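Pluneo 1058 – Funda nórdica de percal lavable a alta temperatura

Inicio / Textil de alojamiento / Ropa de cama / Fundas nórdicas

Referencia: 1058
Fabricante: Pluneo
Color: blanco óptico
Disponibilidad: bajo pedido, con entrega en 6 días laborables
Unidad de venta: pieza suelta o paquete de 11

Descripción

La 1058 es una funda nórdica de percal destinada a hoteles pequeños, apartamentos turísticos y residencias con lavandería propia o contratada. El tejido es de ligamento tafetán, mezcla al 50 % de algodón peinado y poliéster, con acabado sanforizado. Sustituye en el catálogo a la serie Skillcombe, de la que conserva el patrón de corte y el cierre inferior, pero no la composición: aquella era de algodón puro y exigía planchado con calandra en todos los casos. La mezcla actual admite secado en tambor y doblado directo si se retira en templado.

La funda se entrega sin relleno. El relleno compatible figura en la sección de accesorios.

Características técnicas

Composición: 50 % algodón peinado, 50 % poliéster
Ligamento: tafetán 1/1
Acabado: sanforizado, blanqueo sin cloro
Cierre: solapa interior en el lado de los pies, sin botones
Costuras: dobles, con remate de seguridad en esquinas
Sujeción interior: cintas en las cuatro esquinas
Marcado de talla: hilo de color en el dobladillo
Etiqueta de composición: cosida en la costura lateral izquierda
Temperatura máxima de lavado: 75 °C
Secado en tambor: programa medio
Planchado: hasta 150 °C
Limpieza en seco: no necesaria

Medidas disponibles

Cama de 90 cm: 150 x 220 cm, hilo azul
Cama de 135 cm: 220 x 220 cm, hilo verde
Cama de 150 cm: 240 x 220 cm, hilo rojo
Cama de 180 cm: 260 x 240 cm, hilo gris

Las medidas corresponden a la pieza acabada y sin lavar. El encogimiento residual declarado es inferior al 3 % en urdimbre y al 2 % en trama, medido después del quinto lavado a temperatura máxima. Para rellenos de medida justa conviene elegir la talla superior. Las medidas especiales se fabrican a partir de 11 unidades y no admiten devolución.

Cierre y montaje

El cierre de solapa elimina botones y cremalleras, los dos elementos que más averías causan en calandra. La solapa tiene 35 cm de profundidad. Con rellenos de alto volumen puede quedar escasa; en ese caso se recomienda la versión con corchetes de resina, referencia 1058-C, que se suministra solo en las dos tallas mayores.

Las cintas interiores se atan a las presillas del relleno antes de darle la vuelta a la funda. Si el relleno no lleva presillas, las cintas pueden dejarse sueltas sin que afecte al lavado, aunque tienden a enredarse en tambores muy cargados.

Procedimiento de montaje por una sola persona:

Extender la funda del revés sobre el colchón, con la abertura hacia los pies.
Colocar el relleno encima y hacer coincidir las esquinas.
Atar las cuatro cintas.
Introducir los brazos por la abertura, sujetar las esquinas del cabecero y volver la funda.
Alisar desde el centro y meter el extremo del relleno bajo la solapa.

Lavado y mantenimiento

Lavar por separado en el primer ciclo. No superar dos tercios de la capacidad nominal del tambor; el percal mezcla forma bolsas de aire y en cargas completas el aclarado es deficiente. Dosificar el detergente según la dureza del agua. En zonas de agua dura se observa agrisado progresivo a partir del segundo año de uso, que se corrige en parte con secuestrante y que no es motivo de reclamación.

El blanqueante de oxígeno puede emplearse a partir de 60 °C. La lejía de cloro está desaconsejada: amarillea la fracción de poliéster y reduce la resistencia de las costuras. No utilizar suavizante en todos los ciclos, pues deja un residuo que disminuye la absorción y favorece la fijación de grasas.

Tratamiento de manchas

En alojamientos con desayuno en la habitación, las manchas de alimentos son la primera causa de retirada de la funda. El tratamiento depende del tipo de residuo y debe hacerse antes del lavado general. El calor de la secadora fija casi todas las manchas orgánicas.
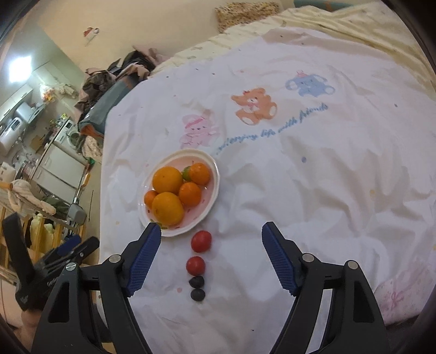 Tomate: retirar la parte sólida con un canto romo, enjuagar con agua fría por el revés y aplicar detergente líquido neutro. Dejar actuar 15 minutos. Lavar a 60 °C con blanqueante de oxígeno.

Frutas de piel oscura y vino tinto: agua fría inmediata, sin frotar. Si la mancha ha secado, humedecer con solución de ácido cítrico al 2 % y aclarar. El jabón sólido está contraindicado, ya que el medio alcalino vira el pigmento a azul y lo hace más difícil de extraer.

Aceite y aceitunas: absorber con papel, aplicar desengrasante textil sin diluir y lavar a la temperatura máxima admitida.

Café y té: agua tibia y detergente enzimático. Con leche, empezar siempre en frío.

Sangre: agua fría y enzimático. Nunca por encima de 30 °C en el primer paso.

Maquillaje y protector solar: desengrasante. Los filtros solares reaccionan con el hierro del agua y dejan un cerco anaranjado; se trata con un quitaóxido apto para textil, aclarando a fondo.

Si persiste sombra después de dos ciclos, la pieza puede pasar a segunda categoría. No insistir con un tercer tratamiento químico en la misma zona.

Ensayo de uso

La serie se probó en el hostal Stolevska, con rotación de tres juegos por cama y lavandería en el propio edificio. Ilse Hagedorn, responsable de textil de Pluneo, firmó el informe final. Tras 50 ciclos a 75 °C, la pérdida de resistencia a la tracción en trama fue de nearly 11 %, sin rotura de costuras en las esquinas. Se detectó formación leve de bolitas en la zona de embozo. El informe completo se envía a clientes profesionales que lo soliciten.

Accesorios y recambios

Relleno de fibra hueca Thepsuriya, 250 g/m², con presillas
Relleno de fibra hueca Thepsuriya, 400 g/m², con presillas
Funda de almohada 1058-A, misma composición
Sábana bajera 1058-B, esquinas con goma perimetral
Juego de cintas interiores de recambio

Condiciones de suministro

El paquete de 11 unidades contiene una sola talla. Los pedidos con tallas mezcladas se facturan por pieza suelta. Las diferencias de blanco entre lotes de fabricación son inevitables; para reposiciones, indicar el número de lote impreso en el reverso de la etiqueta. Se aceptan devoluciones de piezas sin lavar y en su embalaje.

La garantía cubre defectos de tejido y confección durante 24 meses. Quedan excluidos el desgaste normal, los desgarros por enganche en maquinaria, el uso de lejía de cloro y el secado por encima del programa indicado.

Consultas técnicas: Dimas Teoh, departamento comercial.

Ficha revisada el 1 de mayo de 2019. Las tallas con hilo verde y gris fabricadas antes de esa revisión llevan la etiqueta en el lado derecho.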